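To: the styling and make-up list
From: Arnulfo Salazar
Date: July 29, 2019
Subject: Re: Kit for the Lomdale bridal show

Hello all,

Thank you for the many replies. I quote the message from Bednárik first, so that new members can follow.

> We have the hall in October and 40 models. Last year the foundation
> was too yellow under the lights and we ran out of setting spray
> before the second show. Can somebody please propose the colours
> and a budget?
> Bednárik

My proposal is soft peach on the cheeks, grey-brown on the eyes and no glitter. The dresses from Trikness have already much beading, and I would not like that the face must compete with them.

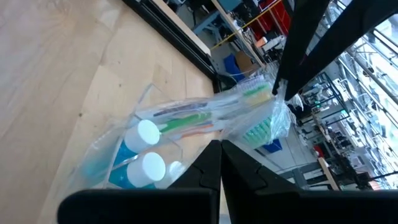
Who pays for the lashes? The salon pays, from the same budget as the brushes and the sponges.

For the budget I have $2,485, and $400 of this I would keep for the hair pieces. Prullo offers us a discount if we order before the end of August – please write to me your foundation shades until then.

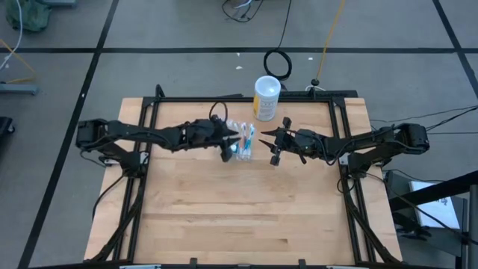

The rehearsal I would also like to make longer than last year. Two of the models had to go out with one eye darker than the other, and my favourite photo of the whole evening was spoiled by it.

Kind regards,
Arnulfo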